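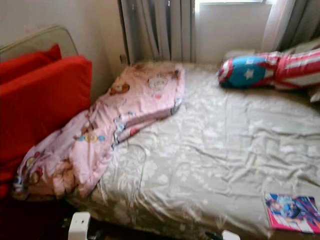

Fui a contar com uma hora, no máximo, e saí de lá já perto do fim da tarde. O dia aberto da residência Ultau estava marcado desde a primavera, e a minha irmã, que anda à procura de quarto para o filho, arrastou-me com ela (não foi preciso insistir muito, eu adoro ver casas dos outros!).

Quem nos recebeu foi a Rosalía Calvo, que trata dos alojamentos, com um molho de chaves enorme e uma pressa simpática. Éramos um grupo pequeno. O Haruto Ogura, que já lá mora, vinha atrás a responder às perguntas que ela não sabia — a que horas há água quente com força, por exemplo, ou se se ouve o elétrico à noite. Ouve-se.

O que gostei mais foi de os quartos estarem habitados. Já visitei residências em que só abrem o quarto-modelo, com a toalha dobrada em cisne, e uma pessoa fica sem perceber nada. O meu preferido foi um com a cama de solteiro encostada à parede, mesmo por baixo da janela. Lençol bege-champanhe, daqueles acetinados, com flores tom sobre tom, todo enrodilhado, e por cima uma manta cor-de-rosa cheia de bonequinhos, a cair para o chão. Ao pé da janela, uma almofada do Capitão América com a forma do próprio herói, deitada de lado! A minha irmã ficou logo a perguntar onde se compra, porque o meu sobrinho tem dezanove anos e ia adorar na mesma.

Ao lado da cama havia um assento vermelho, estofado, com almofadas do mesmo vermelho-tomate. Sentei-me num parecido na sala comum e custou-me a levantar. O vermelho com o rosa da manta devia ser um desastre e eu achei uma alegria. Numa ponta da cama estava ainda uma revista, ou um livrinho, de capa cor-de-rosa brilhante, e tive de me conter para não ir folhear.

Coisas práticas, para quem andar à procura: o quarto individual fica em cerca de 400 euros por mês, com roupa de cama à parte. A lavandaria é na cave e funciona com fichas que se compram na papelaria Prikemeck, do outro lado da rua. A cozinha do segundo piso é maior que a do primeiro, mas o forno bom é o do primeiro. As candidaturas para a segunda volta abrem em novembro.

No fim houve chá e um bolo de laranja feito pela Chiharu Sugiyama, do terceiro piso, que desapareceu num instante. Pedi-lhe a receita e ela escreveu-ma nas costas do folheto. A minha irmã ficou com o formulário e ainda não o preencheu.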